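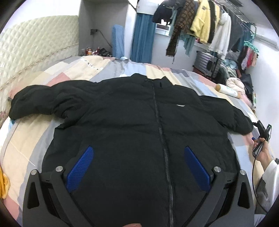

A black puffer jacket laid flat on a bed.

Noltdale Fund Data publishes November flow figures for short-dated bond funds

Short-dated bond funds took in more new money than any other fixed income category in November, according to the monthly flow report released by Noltdale Fund Data. The category accounted for 51 percent of net purchases across the bond funds tracked by the firm, its highest share since the series began.

The report covers 60 open-ended funds sold to retail and advised clients. Of these, 19 are classified as short-dated, meaning that the average maturity of the portfolio is under two years. Long-dated funds recorded net redemptions for the second month in a row, while mixed-maturity funds were close to flat.

Buying was concentrated in the first half of the month. Orders slowed after the mid-month inflation release and did not recover before the final dealing day. Redemptions followed a more even pattern, with no single day responsible for a large part of the total.

The direction of flows differed by sales channel. Clients investing through financial advisers were net buyers of short-dated funds throughout the month. Clients dealing directly through online platforms were net sellers in the last week – the first such reversal in the direct channel this year. Workplace savings plans showed little change, as most contributions to these plans are allocated by standing instruction.

Noltdale Fund Data has also revised the way it treats fund mergers. Transfers of assets between merging funds were previously recorded as a sale from one fund and a purchase of the other. From this report onward they are excluded from both sides. Earlier months have been restated on the same basis, and the restated series replaces all prior versions. The change lowers gross volumes but has no effect on net flows at the category level.

Two funds managed by Oltetdale Asset Management were added to the sample this month. Both are mixed-maturity funds and are included from the first dealing day of November. No funds were removed.

The full data tables, including flows by channel and category, are available to subscribers through the Drillo data portal. A summary version without fund-level detail can be requested from the press office.

About Noltdale Fund Data

Noltdale Fund Data collects and publishes transaction data on open-ended investment funds. Figures are compiled from orders reported by fund administrators and are not adjusted for market movements.

Notes to editors

Net flow is defined as purchases minus redemptions, excluding reinvested dividends. Figures are provisional for one month after publication and may be revised if late orders are received.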